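Plastic Bags in the Household: A Revised Approach to Storage

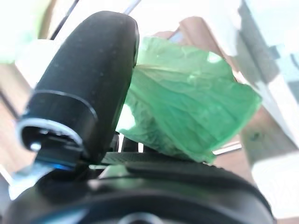 The storage of used plastic bags has been a recurring subject on this blog, and the arrangement described in March is hereby replaced. Under the former arrangement, all bags entering the house were placed in a single drawer beside the stove. By the end of winter the drawer could no longer be closed, and bags suitable for food were mixed with those that had carried shoes and hardware. Bags are now sorted by thickness before they are put away. Thin, green plastic of the kind shown, which lets the light through and is paler where there is only one layer, goes into the first group. Such bags crease easily, and no attempt is made to fold them into squares. They are flattened by hand, rolled from the closed end, and stood upright in a shoebox.

The second group consists of heavier carrier bags, chiefly those from the Donska market and the Katene garden store. These are folded in thirds lengthwise and kept on the shelf above the washing machine. The limit for this group is 12. Any bags beyond that number are taken to the collection point in Luneck, which accepts clean, dry plastic during normal opening hours.

Torn bags are not kept. Small holes may be overlooked when a bag is intended for the bathroom wastebasket, but a bag with a split seam should be removed at the time of sorting. Receipts and produce stickers should also be taken out at this stage.

The shoebox holds 50 thin bags when they are rolled firmly. A Fosavari wall dispenser was considered and was not purchased, as the only free wall space in the kitchen is reserved for the calendar and the dish towels.

Readers have asked whether bags that have held raw meat may be washed and returned to the box. In this household they are discarded. Bags used for bread or dry vegetables are shaken out over the sink and hung on the clothes rack overnight.

The arrangement for paper bags remains unchanged. Jar lids will be addressed in a separate entry.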